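March, evening

Spent most of the day on the press coverage of the Sterna grain restrictions. The working set is now 116 articles from the four national papers, all published after the export licences were withdrawn. I dropped wire copy that had been reprinted without changes, except where the headline had been rewritten, because a rewritten headline is an editorial choice and should be coded as one.

The coding sheet has held up better than I expected. Column F (does the article name the party that imposed the measure?) is the only one that gives trouble. A sentence such as "Sterna has been shut out of the regional market" has an agent implied but none stated. Hannelore Eberhard coded these as "named" if the Wernia trade ministry appeared anywhere in the piece. I had coded them as "not named" unless the ministry was in the same paragraph. We disagreed on 40 articles, nearly all for this reason. We spoke at eleven and settled on the same paragraph or the one directly after it. She will recode her half and I will recode mine, without looking at each other's sheets.

Provisional result, before the recode: the word "shortage" appears far more often than "restriction", and where both appear, "shortage" comes first. I do not want to make much of this until the second pass is finished. It is also possible that the order follows the ministry's own press notes, which open with stock levels and get to the licences in the last section. I should put the notes through the same sheet. Added to the list.

Jerome Policarpio sent his draft on the port fees. It is sound on the law and weak on dates. He has the fee order coming into force before the licence withdrawal, and the gazette has it after. The difference matters, as his second section argues that the fees were a warning and the licences the penalty. If the order is reversed, the argument has to be rebuilt or given up. Wrote back with the gazette reference and no other comment. He will see it.

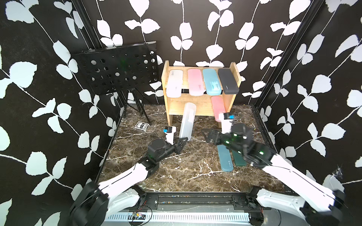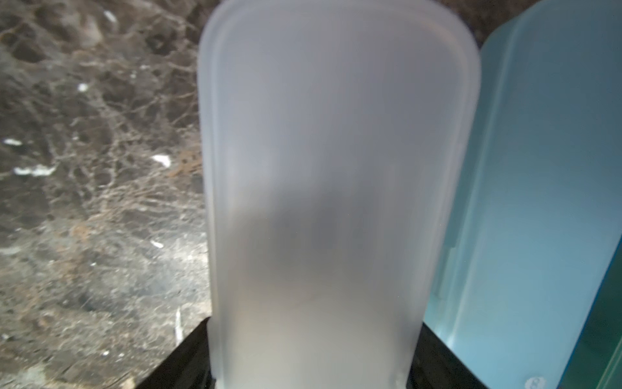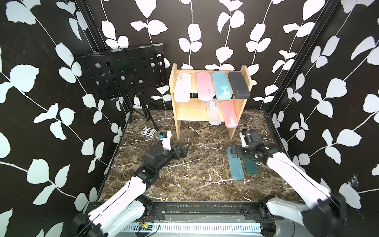
Shelf with the pencil cases, first and last.

Lunch at the desk. Read the transcript of Ursina Eder's evidence to the foreign trade select hearing. She was asked three times whether the restrictions were sanctions, and three times replied that they were "licensing decisions taken in sequence". The papers quoted the first answer only. One of them placed it under a headline saying she had denied that sanctions existed, and she did not say that. I have started a separate tab for headline against body text. It will be small but may be worth a page in the appendix.

Senyo Ansah rang in the afternoon about the Bombridge seminar. They want 50 minutes including questions, and the paper circulated in advance, limit 800 words. That is very short for a paper with a coding method in it. I propose to circulate the method and one table, and keep the examples for the talk. He would like something on the broadcasters as well. I said no – the broadcast archive is incomplete for the first month and I would be comparing unlike things. He accepted this, with some regret.

Andri Tanner has found the earlier Hämmerli study of the Wernia press, which I had only seen cited. It uses column inches as its measure. That cannot be set against article counts directly, but the appendix gives both for a subset, so a rough comparison may be possible. The scan is poor and the footnotes on several pages are unreadable. Asked him whether the library copy can be borrowed.

Open points:

- recode column F, my half
- run the ministry press notes through the sheet
- check whether the two evening editions were counted as separate papers (I think not, but it is not written down)
- agreement figure again after the recode, by column as well as overall
- reply to Bombridge about the projector

Recoded a first batch after supper. Slower than this morning. Two articles moved from "not named" to "named" under the new rule and none moved the other way. Stopped at ten.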